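# About us

Sedthorpe Community Cookery School. Been going nine years now, same building behind the bakery on Aststead Road, same dodgy front gate (push, don't pull).

We teach people to cook. Adults mostly, some teens. Knife skills, bread, stocks, curries, budget dinners, a bit of cake. No hats, no marks out of ten. You cook it, you eat it, you take the leftovers home if there are any. 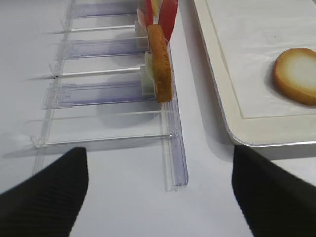 Started by Vivek Saxena, who was a hotel chef for far too long and wanted his evenings back. Didn't get them. First term was one class, borrowed pots, and a stove that only liked the left hand burners. These days its 80 students a term and the stove is new.

## What we run

- Monday to Thursday evenings, 6.30 start, doors from 6.15
- Sunday mornings: bread and pastry, bring an apron and a container
- School holidays: teens' week, books out early so get in
- Short courses in preserving, usually January when the tomatoes and stone fruit are cheap

Fees are $124 for a four week course, ingredients in. Concession available, just ask at the desk, no forms.
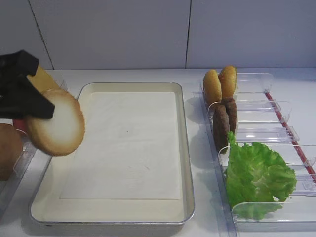

Parking's on the street or round behind the oval. Bus from Buseddale stops nearly at the door but the last one back is 9.40, so tell your teacher if you need to scoot early. Happens all the time.

## The Kaczmarczyk kitchen

Our second room, named for the family who had the deli here before us. They left us the cool room, the long bench and a recipe for pickled cucumbers we still use every summer. Smaller classes in there. Also for hire on weekdays if you need somewhere to do a big batch of chutney or feed a footy club.

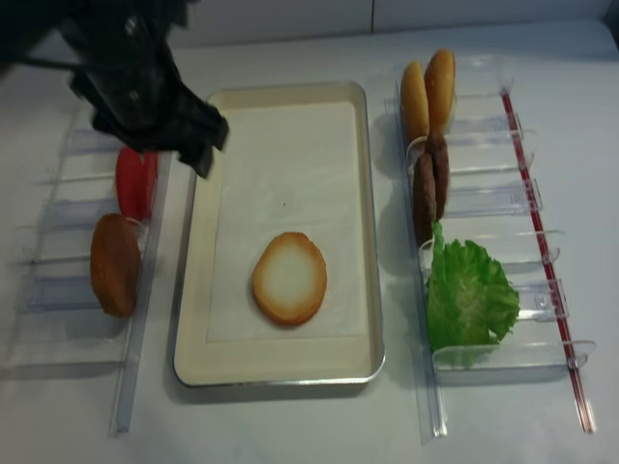 ## Allergies etc

Tell us when you book, not on the night please. We can work around nuts, egg, dairy and most other things with a few days' notice. Can't promise a totally gluten free kitchen, there's flour in everything by Wednesday.

Closed shoes. Long hair tied back. Phones are fine but keep them off the chopping boards.

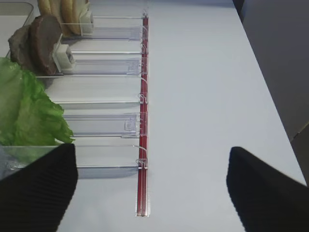

Recipe library is by the front desk, around 690 books at last count, all donated. Borrow two at a time, bring them back when your finished, splashes forgiven. We're short on Vietnamese and anything on fermenting so if you've got doubles drop them in.

Gift vouchers at the desk. Office is open 10 till 2, closed Fridays. Leave a message otherwise and we'll ring back, might be a day or so in enrolment week.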